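Progress report to the program office, August
Prepared by Marianna Piątek
Subject: demonstration visit, Dalleo desk-tidying work

Lucía Cantero and I went to the Dalleo site on Thursday for the demonstration promised under the second payment. Bogdan Kaczorowski ran it and Witold Bielecka answered questions. The proposal described a humanoid that would "keep a shared office in order." What we were shown is a good deal narrower: books, a file organizer and a standing desk, in one room, with the robot on a tether the whole time.

The team calls the software Enano. According to their summary sheet it has been trained on 3,542 recorded attempts. I asked how many of those came from rooms other than this one and Mr. Bielecka said he would get back to me. He has not yet.

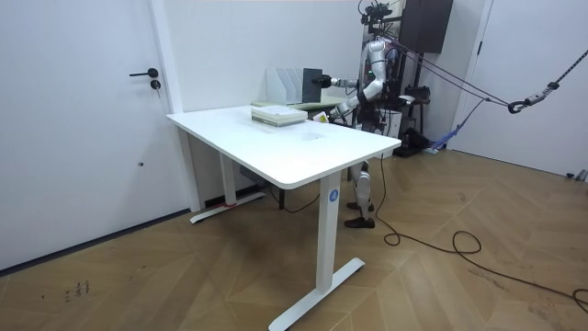
Can the robot do this work without the ropes?
The team has not tried it. Mr. Kaczorowski said an untethered trial is planned for the next period, but it does not appear in the schedule they gave us, and I would not count on it.

On pace, I was less impressed than Lucía. She points out that flat, thin items are hard to handle and that the earlier Ralus demonstration avoided them completely. Fair enough. But we are paying for office work, and an office has more than one desk in it. I would also like to know who sets the room up before each trial and how long that takes, as none of it is in the reported times.

The summary sheet lists 162 trials since the last report. It gives no success rate. Mr. Bielecka said the definition of success changed partway through, so the early trials and the late ones can't be compared.
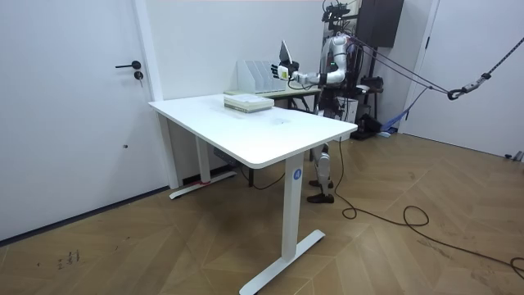
That leaves us with the word of the people doing the work, and I don't think that is enough to release the full amount. Kazimiera Rutkowska had the same trouble with the Xenos project and ended up asking for raw logs. I suggest we do the same here, starting with 40 trials that we pick ourselves.

Still owed to us by Dalleo:
The count of training attempts by room
A written definition of success, with the date it changed
Setup time per trial
A date for the untethered trial

Recommendation: hold the payment until the first 2 items arrive. Lucía would release half now. Her note will follow separately.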